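Ternano two-arm unit, three months in

Wisside, serviced flats, cleaning and reset team. 230 flats over 3 sites. Posting this because people on here keep asking and the sales page is no help.

Short version: decent machine, slow, changes your shift more than you'd think. Would I pick it again? Probably. Ask me after summer.

We got ours in June through Folta, who do the leasing and the servicing. It does lounges only. Clears the coffee table, puts things back. No beds, no bathrooms, no bins. So the worst jobs are still ours, which got mentioned a fair bit in the staff room.

Glass tables were my big worry. Our show flat has one, three-cornered thing, glare all over it, and guests leave fruit, bottles, cables, toys, all sorts on top. If it copes there it'll cope anywhere, I thought.
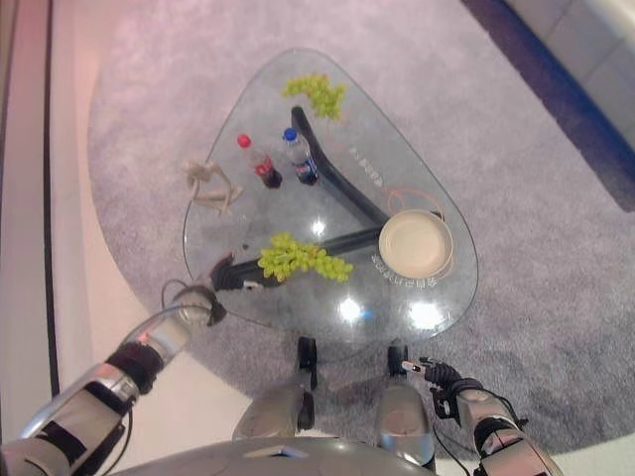 Seyoum: ours was hopeless on glass until Folta came back and redid the set up, so don't sign anything before they've done yours in your own rooms. And get the retraining in writing. Two of my team were told they'd be "supervising" and got the same pay for it.

Fair point, and same here on pay. Still being argued over. I'd settle that BEFORE it arrives if you can.

Grip

Better than I expected. Grapes are what I test everything with now, because a bunch is heavy, lumpy and soft all at once and it falls apart if you grab it wrong. Uses both hands for a big bunch. I'd use one and not think about it but fine.

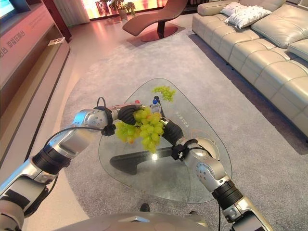 Speed

Slow. A person does a lounge table in the time it takes this to make up its mind. Ours needs almost 30 minutes for a bad one. You don't stand there watching though, or you're not meant to. You do the bathroom and come back. First few weeks everybody stood and watched.

What I didn't expect was how the day gets cut up. Used to go round in pairs, one on the lounge, one on the rest, chatting through the door. Now it's you and the machine, and your mate is on another floor. Quieter. Some like it. I don't much. We've put a proper tea break back in at half ten so people see each other.

On the plus side my knees. All that bending over low tables has gone and I notice it by Friday.

Fingers want looking at every shift, wiped down and a check that nothing's caught in the joints.

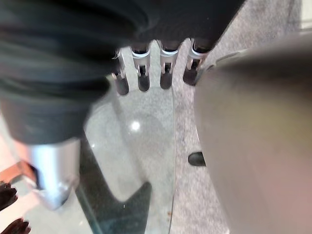 Put that on the rota with a name next to it or it won't get done. Ours went a week. Also give it a proper space to charge, the hall cupboard wasn't big enough and we had to move teh linen.

Cost

Lease is 2,531 a month for us, servicing included, call outs not. Manager reckons it pays. No one has lost hours so far, two leavers weren't replaced, make of that what you will.
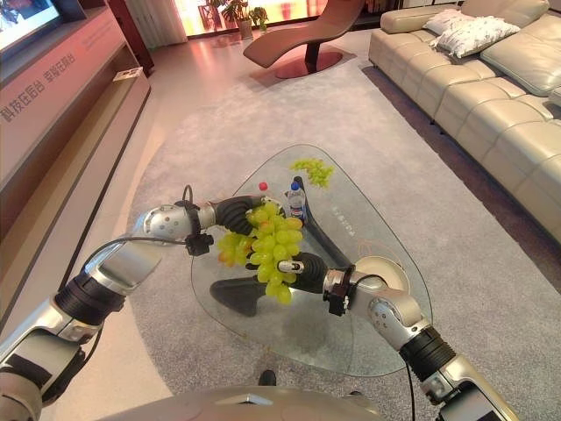 Training was one morning, nowhere near enough. Older staff picked it up quicker than the young ones, they read the booklet. Stop button is easy to reach, good. The app is poor, logs you out constantly and the messages are in engineer. "Task deferred" means it's given up, took us ages to work that out.

Buy if: lots of similiar rooms, staff on board, somewhere to store it.
Don't if: small place, stairs, or you think you're getting a cleaner. You still need the cleaner.

Four out of five for the machine, two for the app. Will update when the pay thing is sorted.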